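How a Robot Arm Learns to Empty a Bin

Some people build model trains at home. Some people build bird houses. At a shared workshop called Weken, a small group is building a machine that takes blocks out of a metal bin and puts them somewhere else.

That may sound like an easy job. You could do it with your eyes half closed. For a robot arm it is hard work, and this page tells you why.

What is a shared workshop?

A shared workshop is a big room full of tools that many people use. Each member pays a little every month. One person may be fixing a chair while another is making a lamp. Big tools cost a lot of money and take up a lot of space, so it makes sense to share them.

Flurina Grabner and Lorenz Mösli joined Weken in June. They both wanted to learn how robots pick things up. Neither of them had room at home for a robot arm, and Lorenz lives on the fourth floor.

What is a robot arm?

A robot arm is a machine with joints, a bit like your own arm. You have a shoulder, an elbow and a wrist. Many factory arms have six joints. Inside each joint is a motor. When the motor turns, the part of the arm after it moves.

Try this. Hold your arm out straight and move only your wrist. Your hand moves a little. Now move only your shoulder. Your hand moves a lot. A robot arm works the same way. A small turn near the base makes a big swing at the far end, so the motors near the base have to be very exact.

At the end of the arm is the tool. The tool does the real job. It can be a pair of metal fingers, a suction cup, a paint sprayer or a drill. If you change the tool, the same arm can do a different job.

Why are there so many cables?

The arm needs power, and the tool needs power too. The tool also has to get orders from the computer and may have to send messages back. In some robots the wires are hidden inside the arm. In others, many of them run along the outside.

Outside cables are easy to reach and easy to swap. They can also get in the way. If a cable is too short, it pulls tight when the wrist turns. If it is too long, it can hang down and catch on things. The builders leave a loop of extra cable near the wrist so it can twist both ways. Then they hold the bundle in place with cable ties.

Flurina spent most of one evening moving a single tie up and down the arm until the wrist could turn all the way without tugging.

What goes in the bin?

The bin is made of sheet metal with sloping sides. Things that land on a slope tend to slide toward the middle, and that helps, because the middle is the easiest place for the arm to reach. The blocks are red and green. They have a simple shape, with flat sides and straight edges, so they are a good thing to start with.

The bin must not move. If it slides even a little, the computer will send the arm to the wrong spot. A clamp on the rim helps with that. There is blue tape on the wooden table next to it. Tape marks are handy in any workshop, and they peel off when you want to change your mind.

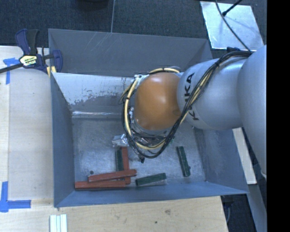

Esperanza Nieto wrote in to ask why the computer can't just remember where each block is. She builds with blocks too, and she always knows where she left them.

It is a good question. The computer can remember, as long as nothing has moved. But blocks in a pile lean on each other. When the arm lifts one, the others may roll or slide. The old list of places is then wrong, and the computer has to look again before every pick.

How does it choose a block?

The computer uses a camera to look into the bin. It searches for edges and colors. Then it asks a few questions, one after another.

Is this block on top, or is another block lying across it?
Is there room on both sides for the tool?
Can the arm get there without bumping the wall of the bin?

If the answer to any of these is a bad one, it tries a different block. Blocks close to a wall are the worst. The arm has to tip its wrist to reach them, and sometimes the wrist can't tip that far.

Shiny metal causes trouble as well. Light bounces off the bin and makes bright spots. To a camera, a bright line on the metal can look like the edge of a block. Lorenz hung a sheet of white paper under the ceiling lamp to make the light softer. It helped some.

Practice, practice

Robots need practice, or at least their programs do. The builders keep a notebook and write down each try. The first notebook has 820 tries in it. In 229 of them the tool closed on nothing at all. In 17 of them it picked up two blocks at once, which sounds clever but is a mistake, because the job is to pick up one at a time.

After each bad try they look for the cause. Was the picture too bright? Did the arm come down too fast? They change one thing and test again. If they changed five things at once, they would not know which one had made the difference.

The goal for the second notebook is 2000 tries.

Staying safe

A big robot arm is strong, and it does not know you are there. It will go where it has been told to go. At Weken there are rules for this, and they are painted on the wall.

Stay behind the line when the arm has power.
Know where the red stop button is before you start.
Tie back long hair and roll up loose sleeves.
Never reach into the bin until the arm is switched off.

Children may watch with a grown-up.

Try it at home

You can play robot without any motors. You need a box, a few blocks, a pair of kitchen tongs and a friend. Put the blocks in the box in a messy pile. Close your eyes and hold the tongs. Your friend looks into the box and tells you what to do, using only these words: left, right, forward, back, up, down, turn, open, close.

Your friend is the camera and the computer. You are the arm. See how many words it takes to get one block out. Then trade places and mix up the pile again.

Page last changed 1/25/22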